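Home Forums Textile Crafts Felting & Wool New Posts Search

Felt keeps pilling after the first wash. What am I doing wrong?

Posted in November by nirnberg_knits
6 min read

Okay, I need to vent and also get some help. I've been making felt storage pockets for my sister's sewing room (the kind that hang off a rail, so you can stuff scissors and bias tape in them) and every single one I've washed has come out looking like a sad old sweater. Little balls all over. I bought a big lot of charcoal felt sheets because the price was great, 53 sheets in the bundle, and now I'm scared to cut into the rest of it.

I'm washing on cold, gentle cycle, regular detergent, then hanging to dry. I'm not tossing it in with jeans or anything. The label on the bundle only says "craft felt, Ikeda quality," and I can't tell you if that's a brand or just something they print on there.

Is it the felt? Is it me? Do I have to hand wash these forever?

---

zostard72

It's the felt. Sorry! If the label says craft felt and doesn't give you a wool percentage, you've almost certainly got acrylic or polyester, and the cheap stuff pills if you look at it funny. I made a whole Advent calendar out of it once and it was fuzzy before we got to the second week, and that was just from kids' hands.

Try a burn test on a scrap. Tweezers, over the sink, window open. Wool smells like burnt hair and goes out on its own and leaves a crumbly ash. Synthetic melts into a hard bead. Takes a minute and then you know.

---

moth_and_thimble

I'm going to disagree a little. I've used plain polyester felt for years and some of it wears like iron. It depends a lot on how densely it's needled. Hold a sheet up to a bright lamp. If you see light coming through in patches like thin clouds, it's loose and it'll pill no matter what you do. If it's solid dark all over you've got something decent and the trouble is probably the wash.

Also, gentle cycle is still a cycle. It's still rubbing against itself for half an hour. Put the pockets in a mesh bag, one per bag, inside out if they'll turn.

---

nirnberg_knits

Did the burn test. Hard bead. So, synthetic, and zostard72 gets the point. Then I did the lamp thing and it's patchy on about half the sheets and solid on the others?? From the same bundle! I've been sorting them into two piles all evening like a crazy person.

My sister's vote is to skip washing completely and just vacuum them with the brush attachment. Which, fine, but she's got a dog.

---

bobbin_under_bed

Mixed bundles are super common, they're usually roll ends. I wouldn't throw out the patchy ones, they're good for linings and pattern tests and for putting under machine feet.

For shaving the pills off, please don't use a razor. I know everybody says razor. I went right through a 700 gram felt that was nearly done, a bag I'd been hand stitching for weeks, and I said some words. Get an electric fabric shaver and go in one direction. I do mine flat on the table with an old sheet underneath so the fabric doesn't skate around, and I hold it taut with the other hand. 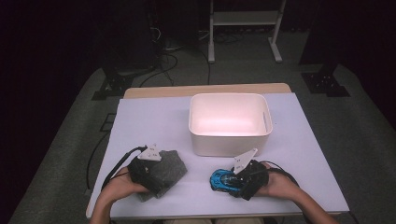
threadbare_in_ohio says the sheet trick is fine but a shaver only buys you a month, and that every time you shave synthetic felt you're thinning it, so after five or six rounds you've got a pocket that sags. "I'd press it instead," she wrote. "Low iron, damp cotton cloth on top, a few seconds at a time. It lays the loose fibers down and they stay down a lot longer."

---

zostard72

Low iron on a fabric we just watched melt into a bead? No thank you. I've got a shiny spot on my ironing board cover shaped exactly like a Christmas stocking.

---

threadbare_in_ohio

That's why there's a damp cloth! And LOW means low, the bottom setting, no steam. I've done it on dozens of pieces. If it's sticking to anything your iron runs hot, so test on a scrap.

---

moth_and_thimble

You're both right, depends on the iron. Mine's ancient and the lowest setting could fry an egg.

What about a fusible on the back? I use the Nadent lightweight one for pockets. Doesn't do a thing for pilling on the front, but it takes care of the sagging, so then you can shave as much as you like. It does make the corners a bit stiff to turn.

---

nirnberg_knits

Ooh, I hadn't thought about backing it. Do you cut the fusible the same size as the felt or a little smaller?

---

moth_and_thimble

Smaller, a quarter inch all the way around, otherwise you're sewing through glue and your needle gets gummy. Ask me about the time I had to stop every few inches to wipe it down.

---

bobbin_under_bed

Seconding smaller. And swap to a fresh needle before you start, the felt dulls them quicker than you'd think.

---

nirnberg_knits

Update for anyone following. I made two test pockets out of the solid pile, one backed and one plain, and put both through the wash in mesh bags, inside out. The plain one has some fuzz along the top edge where it folds over the rail and that's it. The backed one looks the same but it hangs way nicer. So I think the machine was doing most of the damage after all, at least for the good sheets.

I did try the damp cloth on a patchy scrap. It flattened the fuzz, nothing melted, but it went kind of shiny where I leaned too long. So I'm on the fence about that one.

Next question is thread, because the all-purpose I've been using keeps snapping at the corners when I pull the pockets right side out.

---

zostard72

Polyester, and shorten your stitch a little at the corners. And don't backstitch three times in one spot, I know you're doing it, we all do it, it just chews a hole in the felt.

---

threadbare_in_ohio

Clip the corners before you turn them too. Not too close.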